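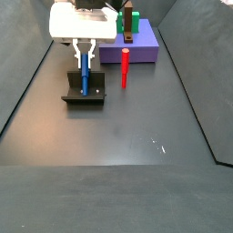 *Blue peg in the gripper, red peg standing to the right.*

# Part-time bookings and stock assistant, Hostlow Toy Library

Hostlow Toy Library is looking for a part-time assistant to help run the lending desk and look after the stock. The post is for 21 hours a week, term time and school holidays, and is permanent after a trial period of three months. We hope the new person can start in October.

## About us

We lend toys, puzzles, games and play equipment to families, childminders, nurseries and playgroups in Hostlow and the villages nearby. We have been in the old bank building on Sarkia Street for six years. Before that we worked out of a church hall and had to pack everything away at the end of each session.

At present we have 809 member families and a smaller number of group members, who pay a different rate and can borrow for longer. The catalogue lists more than 2,000 items. Some of these are single toys and some are boxed sets with a great many parts, and the boxed sets take up most of the staff time. Every set is checked out and checked in against a printed card kept in the lid.

The staff are a manager, a driver who does the nursery deliveries, and 2 part-time assistants. One of the assistants is leaving to train as a teacher, and this is the post we are filling.

## What the job involves

You will spend about half your time on the desk and half in the stock room. In a normal week you would:

- open up and set out the front room on your desk mornings
- issue and return items, take membership payments and renew memberships
- answer the phone and the bookings inbox
- check returned sets against their cards and chase missing parts
- clean toys following our cleaning sheet, which differs for wood, plastic and fabric
- make small repairs (glue, screws, new elastic, re-covering boxes) and put anything larger aside for the manager
- add new stock to the catalogue, with a short plain description and an age guide
- get the nursery boxes ready for the driver by 2.30 pm the day before delivery

Twice a year we close for a stock check. Everybody works on this and leave is not normally given during those weeks.

The catalogue runs on a system called Goossens. You do not need to know it already. It is old and rather slow but not hard to learn, and we will sit with you for your first few shifts. Group bookings are kept separately in a shared calendar, and part of the job is making sure the two agree.

## Hours and pay

The hours are worked over four days, with one early start and one late finish. The late finish is 6.30 pm, when many working parents come in. You would also work one weekend morning in three, with the time taken back in the following week.

Pay is on the local scale for library assistants and we will send the current figures with the application form. Holiday is worked out in proportion to your hours. There is a workplace pension. We pay for your background check and for a first aid course if you do not have a current certificate.

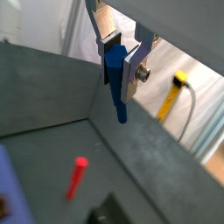
There is no parking at the building. Most staff walk or use the car park behind the market, which is free after 4 pm. Bicycles can be kept in the yard.

## Who we are looking for

You must be:

- used to dealing with the public, in any kind of work
- able to keep careful records, on paper and on a computer
- able to carry boxes up one flight of stairs, as the stock room is on the first floor and there is no lift
- comfortable with small children being in the room while you work

It would help if you have:

- worked in a library, shop, nursery or school
- some experience of mending things
- a second language that is spoken locally

We do not ask for any particular qualifications. Please tell us about unpaid work and caring for your own family if it is relevant. If the stairs are the only thing stopping you from applying, speak to us first, as the stock room work can be divided differently between the two assistants.

## The Skodiditz boxes

Part of this post, for the first year at least, is to finish sorting the Skodiditz boxes. These were left to us when the Skodiditz nursery school closed and contain mostly wooden sorting and threading toys, with some jigsaws and a good deal of doll's furniture. A little under half has been catalogued. The rest needs to be gone through, matched into sets where possible, checked for loose paint and small parts, and either put into stock, passed on or thrown away. It is slow work and suits somebody who can pick it up and put it down between other jobs.

## How to apply

Please ask for a form at the desk or ring during opening hours and we will post or email one to you. We would like a completed form and a letter of no more than two pages. We do not accept CVs on their own. In the letter, say why you want this job and give one example of a time you had to keep track of a lot of small things at once.

We will need the names of two people who can give you a reference. We will not contact them before an interview without asking you.

Interviews will be held at the library and last about 40 minutes. There is a short practical task, which is to check a returned set against its card and write a note to the family about anything missing. We will let everyone who applies know the result, including those not called for interview.

If you would like to look round beforehand, come in on any open morning before 11 am. The front door has a step, and there is a bell at the side entrance for pushchairs and wheelchairs.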